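Kurero 3, a solver for fixed point problems, promises convergence for "any reasonable operator." I bought a license in April and gave it 100 nonexpansive maps from my own notes. The easy contractions went fine – they always do. 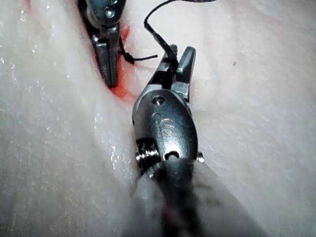
Then I tried a plain rotation of the disk. Picard iteration circles forever there, as any student knows, and Kurero stopped after 2000 steps and reported a fixed point at the starting value. The manual, by Sándor Dobos, mentions averaging once, on page 701. Switching to Mann steps by hand gave me the right answer.

Davura is uglier and slower, but it prints the residual. I'm keeping that one.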